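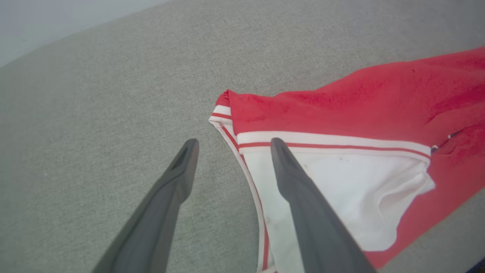
Can a robot fold my laundry yet?
Slowly, and I'd still keep your own two hands free. Towels are the easy part. Anything with a lining or a hem that flips back on itself is where machines get muddled — same as my kids, really!

My tip for people or grippers: shake the piece out, lay it on something flat and plain, and find one edge before you fold anything. My friend Yuxi Hou swears by two folds and done. I'd happily pay $2,000 for a machine that managed four shirts without me.

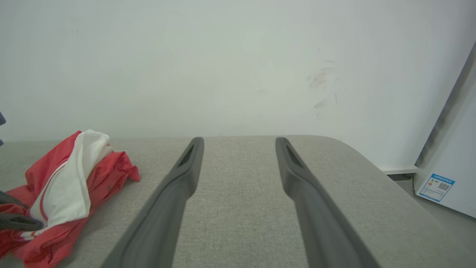
Red and white, in a heap on the gray cushion.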